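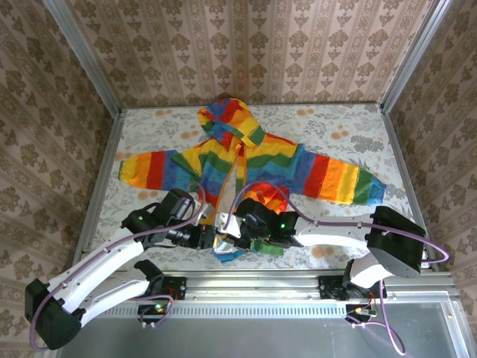
Why does the policy stop with both grippers closed at the front of the jacket and never move on to the zip?
The two arms are waiting on each other. In Hala each arm publishes its own "ready" flag, and the planner won't release the next step until both flags arrive inside the same window. If one side is late, both hold position until the timeout.

Ticket: bimanual hold, jacket task
Opened by: Yichen Ye
Site: Prastdale
Status: open, workaround in place
Component: planner / step sync

Updated 1st February.

Checked first: joint limits, gripper current, USB bandwidth on the wrist cameras. All normal. Restarting the planner clears the hold but it comes back, usually within a few runs. Swapping the left and right camera ports made no difference.

The log at the hold looks like this every time:

step 2 left: ready
step 2 right: waiting on perception
sync: window expired (700 ms)
sync: holding

So the right side is late, and what it's late on is the slider detector. The detector gets a crop from the wrist view and has to return a slider position plus a direction along the tape. Bright yellow fingers against orange-yellow tape is hard on the colour mask, and the confidence bounces either side of the threshold.

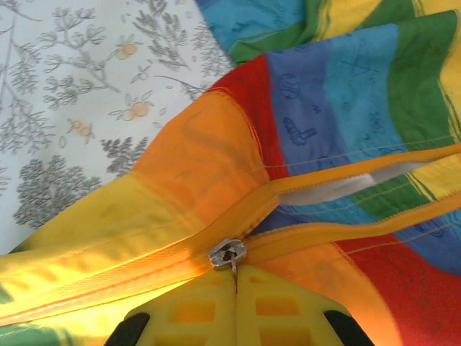
I turned off the colour mask and ran the detector on edges only. Confidence settled down, but inference got slower, so the window still expired on some runs. Replayed 63 recorded episodes offline with the mask off. The detector found the slider in all but 2. Timing was the larger problem by a good margin.

Next I had a look at where the time was going. The crop was being resized on the CPU before it was handed over, once per camera, one after the other. That's in the Iyer wrapper, which hasn't been touched since June.

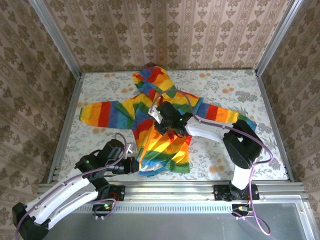

Géza Balogh: The window was set for the old towel task and never revisited. I wouldn't just make it longer. If the left arm holds tension while the right one is still thinking, the cloth creeps and the slider estimate is stale by the time you use it. Have the left side re-check its grasp when the right reports ready, then start the clock.

Tried Géza's suggestion on a branch. The left side now re-checks and re-publishes, and the window starts from the later of the two flags. Also moved the resize off the CPU. No holds at step 2 so far, though I've only had the one afternoon on it.
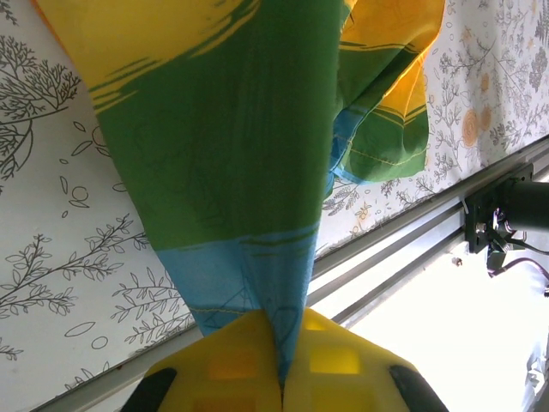 One side effect: the re-check sometimes reports a good grasp when the fingers are closed on a single layer of a folded hem. The width reading can't tell one layer from two on fabric this thin. I've added a log line for it (grasp_width_ambiguous) and left the behaviour alone for now.

Still to do:
Merge the branch once Guangming Fu has reviewed the sync change.
Move the window value out of the code and into the task config.
Ask Bindavis whether their driver can timestamp the ready flag at the source.
Retrain the slider detector without the colour mask.

Workaround for anyone on the main branch: set use_colour_mask to false and restart the planner before each batch.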